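Shuttlecock

A shuttlecock is the projectile used in badminton. It has a rounded base and an open, cone-shaped skirt. The skirt creates drag, so the shuttlecock slows quickly and flies base first.

Plastic types

Yellow is a common color for plastic skirts, usually molded as an open mesh.

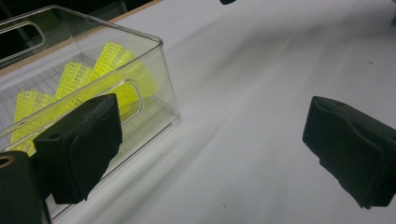
Feather types

Goose or duck feathers are set in a cork base. They break easily – a hard match may use 12 or more.

Parts and speed

The base is also called the cork, even when made of foam. Slower shuttlecocks suit warm halls and high altitudes.

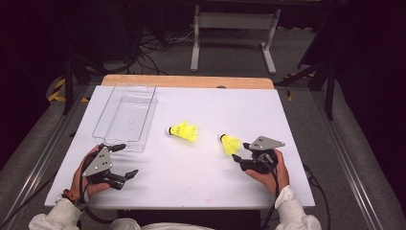

See also

Badminton
Battledore
Racket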